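Ticket 198 – Lave-linge Vullurico : essorage interrompu, code E17 intermittent
Statut : résolu
Ouvert le : 5 juin 2019
Site : Timthorpe, buanderie du rez-de-chaussée
Priorité : normale
Suivi technique : Yabsira Ayele

Symptôme signalé

Le cycle coton 60 °C se déroule normalement jusqu'au dernier rinçage. Au passage en essorage, le tambour tourne à basse vitesse, s'arrête, repart, puis la machine affiche E17 et reste en attente, porte verrouillée. Le défaut n'est pas systématique. Il n'apparaît pas sur le cycle synthétique, dont la vitesse d'essorage est plus faible.

Le demandeur indique avoir débranché la machine à plusieurs reprises. Le code disparaît à la remise sous tension et revient au cycle suivant ou à celui d'après.

Configuration

Appareil à chargement frontal, posé sur dalle béton, sans socle. Évacuation vers une colonne partagée avec l'évier. Dernière intervention connue : remplacement du joint de hublot en décembre, par Deslow. Aucune anomalie notée sur le bon de l'époque.

Vérifications effectuées

1. Mise à niveau. Pied avant gauche desserré, contre-écrou absent. Réglage repris, contre-écrou remplacé. E17 de nouveau présent au deuxième essai.

2. Filtre de vidange. Dépôt de fibres, une pièce de monnaie, pas d'obstruction franche. Filtre nettoyé, turbine libre à la main.

3. Hauteur de la crosse d'évacuation. Conforme à la notice. Pas de siphonnage constaté.

4. Charge. Le demandeur lave surtout des t-shirts et du linge de corps, charge moyenne, sans couette ni tapis. Essai avec charge réduite : même comportement. Essai à vide : essorage complet, aucun code.

La notice associe E17 à un « défaut de vidange ou de répartition », sans distinguer les deux. Il a donc fallu passer par le menu de service pour lire le sous-code.
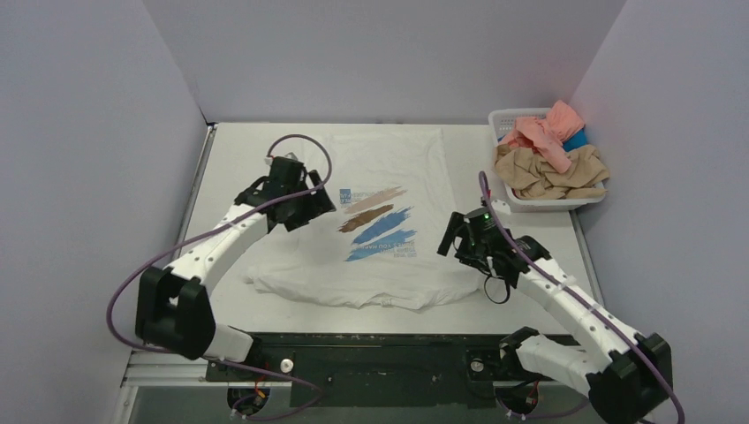

Lecture du sous-code : 2, soit un temps de vidange supérieur au seuil. La répartition de la charge est hors de cause, malgré les arrêts et reprises du tambour qui orientaient vers un balourd. L'essai à vide ne permettait pas de conclure : sans textile, le volume d'eau restant à évacuer pendant la montée en vitesse est trop faible pour dépasser le seuil.

5. Pompe de vidange. Résistance du bobinage mesurée dans la tolérance. Débit au seau jugé faible par rapport à une machine identique du même local. Bruit irrégulier après 33 secondes de fonctionnement continu.

6. Durite cuve-pompe. Déposée. Bouchon partiel de fibres et de résidus de lessive au niveau du coude, côté cuve, non accessible par la trappe du filtre. Section de passage réduite de moitié à l'œil.

Cause retenue

Obstruction partielle de la durite entre cuve et pompe. En début d'essorage, le textile libère plus d'eau que la durite n'en laisse passer. Le niveau remonte, le pressostat coupe la montée en vitesse, la machine relance la vidange et finit par dépasser le temps autorisé.

Facteur aggravant : surdosage de lessive en poudre sur eau douce. Le bac contenait des résidus solidifiés.

Actions

Durite nettoyée et remontée avec un collier neuf. Bac à produits démonté et rincé. Pompe conservée : le bruit irrégulier n'est pas réapparu après remontage. Une pompe de remplacement (réf. Feyisa, compatible) reste en stock à l'atelier au cas où.

Trois cycles coton lancés à la suite avec charge normale. Essorage complet à chaque fois, aucun code affiché. Journal d'erreurs remis à zéro.

Consignes transmises au demandeur

Réduire la dose de lessive de moitié. Nettoyer le filtre une fois par mois. En cas de retour du code, ne pas débrancher la machine : attendre la fin de la temporisation, qui peut durer jusqu'à 17 minutes, puis relever le sous-code avant tout redémarrage. La coupure de l'alimentation efface cette information.

Remarque interne

La fiche de dépannage E17 renvoie directement au contrôle des amortisseurs. À modifier : lecture du sous-code en première étape, dépose de la durite avant tout remplacement de pompe. Demande de mise à jour envoyée à Deslow, sans réponse à la clôture du ticket.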